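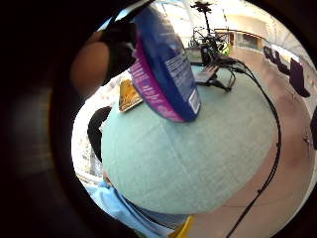
Subject: Re: [toswood-floor] Round tables in the corridor

Hi everyone, and thank you for all the replies since this morning (I really did read every one of them, some of them twice!).

On April afternoons, Ponham wrote:
> Could we agree on something about food wrappers? I sat down
> with my lunch and had to push somebody's crumpled paper aside
> first. Also, is the green cover staying? I like it, but
> I worry about crumbs and drips.

I like the cover too, and yes, it's staying. It fits a 48-inch round table, and I have 2 spares in the Zwahlen cupboard, so if one gets a spill on it just swap it and leave the old one on the lower shelf. I'll take it home and wash it with my own things — no trouble at all.

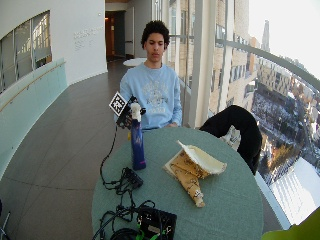
As for the wrappers, I'm as guilty as anyone. I open something, get talking, and an hour later the paper is still sitting in the middle of the table, all twisted up. So let's say that whatever you unwrap goes with you when you get up, and the same for tall bottles and cans, which do tip over so easily once there are cables on the table too.
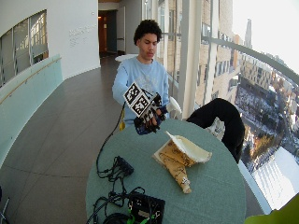

Round table, with paper still on it and a jacket over the chair

Jackets on chairs are fine by me, only please take them home at night. The Closenico cleaners come through early and they'd like the seats clear.

Warmly,
Tyra Holmgren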